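Okay, mic's on. Say hi, thank the Gornisari library for the room, remind people there's coffee in the back.

So, sourdough. I started in August with a jar of flour and water and a lot of confidence. Tell the story about naming the starter Plelik (pause, people usually laugh). By day four it smelled like nail polish and I nearly threw it out. Don't! Hungry starter smells like that. Feed it again and go to bed.

Next part is flour. I use plain bread flour with a scoop of rye, and I buy the rye from Negussie because it's on my way home. Whole wheat drinks more water, so if you swap it in, add a splash. 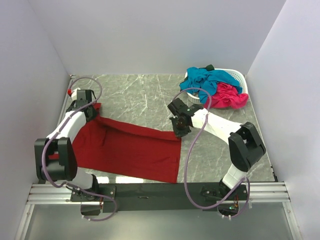
Then timing, which is where I lost most of my early loaves. Recipes say four hours, but my kitchen sits at 79 degrees in summer and way lower now, and the dough doesn't care what the recipe says. Watch the dough! Jiggly, domed on top, a few bubbles at the edge. Pass the jar around here if there's time.

Overnight in the fridge: mine go 18 hours. Liya Sisay swears by longer, ask her to wave.

Skip the scoring bit if we're running late. Finish with the burnt loaf story, then questions.

Contact: Liya Sisay, Wurnora Bread Talks | Copyright Wurnora | Back to top

Recent talks
Pickles for Small Kitchens
Which Pan Do I Need?
Fixing Flat Loaves
Jam Without Fuss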